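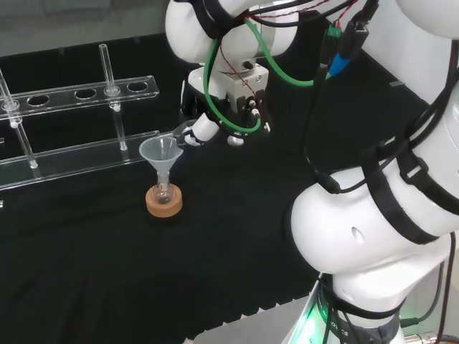
Can the Gerside bench kit be run by a teaching lab that has no robotics engineer on staff?

In our view it can, provided one technician is given three full days to learn the teaching software and the lab accepts that glassware changes will need fresh grip positions each time.

Clindum has been selling the Gerside as a two-arm package for small chemistry labs since March. The supplier lent us a kit for the Benden site, and Cristóbal Saavedra ran it through a set of glassware handling tasks on the open bench. What follows covers handling only. Weighing and heated work were left out of the trial.

What is supplied

The package comprises two arms, two sets of gripper fingers, a controller, a licence for the teaching software and a folder of starter routines. Racks, cork rings and glassware are left to the buyer. We used an ordinary clear acrylic test tube rack, glass tubes, a small round-bottom flask on a cork ring and a white plastic funnel. A black cloth was laid over the work surface, which gave a plain background but creased easily. Creases matter, as a cork ring set down on a fold sits at a slight tilt and the taught height is then wrong. A thin rubber mat would be a better choice for permanent use.

Handling results

The funnel routine was repeated 400 times. The arm picks the funnel up by the rim, lowers the stem into the neck of the flask and keeps a finger against the rim while the second arm is free to bring a tube across. In 3 runs the stem caught on the lip of the neck and the controller stopped the arm. No flask was broken. All three stops came after the cloth had been moved and the ring position had not been taught again.

Tube transfers were less even. Lifting a tube straight up out of the rack worked well at low speed. Putting it back was harder, because the tube has to pass through the hole in the upper plate and then come to rest low down near the base bar. If the tube leans at all in the fingers, it touches the side of the hole. Across 337 of the 737 runs in the full trial the task was a tube transfer, and slowing the last part of the downward move made the largest difference to the result. The starter routine is set too fast here and should be edited before first use.

Clear glass on clear acrylic is awkward for any vision system. The Gerside software works from taught positions by default, so this did not affect us, but it does mean that the rack must go back to exactly the same place after cleaning. We would clamp it.

Cabling

Cables run along the outside of the arms and are held with straps and ties. This makes them easy to inspect and replace – a fair point in its favour – but the loop at the wrist needs room to move. Saavedra advises turning the wrist through its whole range by hand before any new routine is saved, and checking that the loop stays clear of tall glassware. The connectors should also be kept well away from open liquids. Clindum offers a cable sleeve as an extra. We have not tested it.

Software and support

Teaching is done by guiding the arm to a position and saving it as a named step. Steps can be copied and put in a new order, but they cannot be shared between the two arms, so a routine moved from left to right has to be taught again. Help is provided through Espinoza, who handle installation and repairs for Clindum. Our one request, for a replacement finger pad, was met in 2 working days. The manual is clear on setting up and thin on error codes.

Availability

The kit can be bought outright or hired by the term, with installation charged separately in both cases. Labs wishing to see it at work can book an afternoon at Benden through the equipment desk. Please bring your own glassware if it differs from the standard sizes – grip positions for it can be taught during the visit and saved to a memory stick.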